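# Drornance path rover, kit page

The Drornance is a small wheeled platform for following paved paths, built on the benches at the Tamayo shared workshop. This page covers the current chassis, the vision board and the tuning values shipped with it. It is sold as a kit with printed body panels; the battery is bought separately.

The path follower was developed for narrow asphalt with soft edges, where curbs are missing and paint comes and goes. 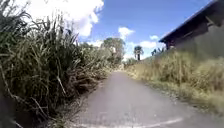

*Page last changed: September. Kit revision 5.*

## What the kit contains

- Drive base with two geared hub motors and a rear caster
- Plommont motor controller, flashed and bench tested
- Wide-angle camera on a fixed bracket
- Front body panels, printed, unpainted
- Wiring loom with keyed connectors
- Stop button and inline fuse holder

Tools needed: hex keys, a crimper, a soldering iron for the battery lead. Assembly takes an evening if the panels have been cleaned up first.

## Path detection

The follower separates pavement from everything else by color and texture, then fits a center line to the result. Painted lines are used only as a hint. Short dashes and scuffs are discarded before the fit, as they pull the heading sideways when the platform is close to them.

Small dark items on the pavement are handled by a second check. Anything that stands out from the surface and sits near the line of travel drops the speed to the creep setting until it has been classified or passed.
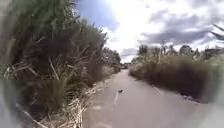
*Asphalt with a small dark object ahead and a short white marking to the right.*

The creep setting is 20 percent of full speed by default. It lives in `drive.yaml` under `creep_pct`. Values under that make the caster shimmy on coarse surfaces.

## Camera and calibration

The lens is wide and straight edges bend noticeably toward the sides. Rooflines and fences are the easiest place to check this. Run the calibration sheet before the first drive, and again after the bracket has been removed for any reason. Skipping it gives a steady drift toward one verge.

Exposure is locked to the lower half of the picture. Bright cloud will wash out, and the follower does not use the sky. 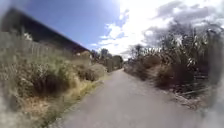

Rosaura Arboleda wrote in to say that the locked exposure fixed her weaving on the Groltavbridge build, but that she had to widen the edge margin by two steps where dry grass leaned onto the pavement. The margin setting is `edge_margin`, and her value is now listed in the config file as a commented option.

## Shade

Dappled shade is the hardest case for the texture step. Soft-edged dark patches can be read as a change of surface, and the center line then jumps toward the sunlit side. Revision 5 compares each patch with its neighbors before rejecting it. The shade filter is on by default and costs a little frame rate.

If the platform hesitates at every patch, raise `shade_tol` one step at a time and repeat the same stretch in the same direction.

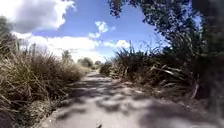
## Specifications

| Item | Value |
|---|---|
| Drive | 2 hub motors, differential |
| Lens angle | 92 degrees, horizontal |
| Creep speed | 20% of full |
| Body panels | Printed, front only |
| Weather rating | None |

Spare panels and brackets are sold singly. Loom drawings are in the `hardware` folder of the download.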